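Naltis two-arm folding kit, first impressions after 30 hours

7th January

Bought this for one job. We're trying out a folding policy on cheap cloths and I was sick of building my own rig every time. The kit is two arms, grippers, rail, table. Ordered in November from Drostport, came in one crate, manual useless.

Good stuff first. Both arms bolt to the same front rail so they stay put relative to eachother. Calibration took an afternoon. Motion is smooth enough for cloth, and the grippers pinch a single edge without chewing it up.

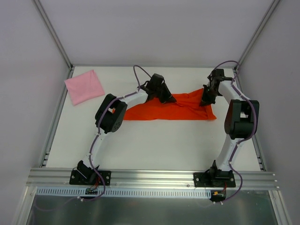 Both grippers on the orange-red cloth, pink one folded in the back left corner.

Now the method, as that's what most of you will ask. Trained on 3,000 demos, then a second stage that only redoes the grasp points. Yasuo Kawaguchi's idea, not mine. First stage alone got 80 percent of folds. With the regrasp stage, 98. Same cloths, same table. Haven't tried towels or anything thick, so don't qoute me on those.

Gripes. Cable clips are fiddly. Software wants a restart whenever you swap policies. Support answered once, then silence. And the price, ouch. The Bakton set is cheaper but I had two wrist motors die on that, so never again.

Four stars. Would be five with a real manual. Mtshali mounts fit the rail btw, with longer screws.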